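Water Use in Shared Student Kitchens
Project report, Environmental Studies, second year
Soon-im Kong

1. Background

Trundcombe House has 13 shared kitchens, and the water bill is split evenly across all residents. Last spring the house office asked whether the kitchens or the bathrooms were driving the increase in the bill. I took the kitchens as my project. The bathrooms were left for another student.

2. Method

I wrote a short survey and put a paper copy in each kitchen for the month of June. It asked how people wash dishes (running tap, filled sink, or both), how often they cook, and whether they rinse before washing. I got 103 usable forms. A few more were left out because only the first page had been filled in.

I also read the sub-meters in 5 kitchens at 8 in the morning and 10 at night. The other kitchens have no sub-meter - they share one with the laundry room, so the readings would not have told me much. 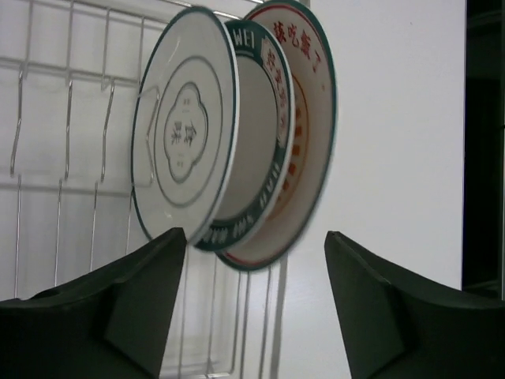
The survey and the meter readings were kept in separate spreadsheets and compared at the end. I did not ask for names or room numbers, so I could not match one person's answers to a reading. My supervisor suggested using kitchen numbers instead, and I added a box for that on the form.

3. Results

Of the people who answered, 70 said they wash under a running tap. Most of them also said they rinse first. People who cook every day were more likely to fill the sink, probably because they have more to wash at one time.

The evening readings covered most of the day's use in every metered kitchen. The Hirkard wing used the most water per resident. It also has the oldest taps, and two of them dripped during the whole project, so I would not put the difference down to habits alone.

4. Problems

One meter on the Korkeo side stuck for several days and I had to drop those readings. The survey question about rinsing was badly worded. Some people took it to mean rinsing after washing - I would split it into two questions next time.

5. Next steps

The dripping taps have been reported to the house office. I would like to repeat the readings in the fall after they are fixed, using the same kitchens and the same times of day.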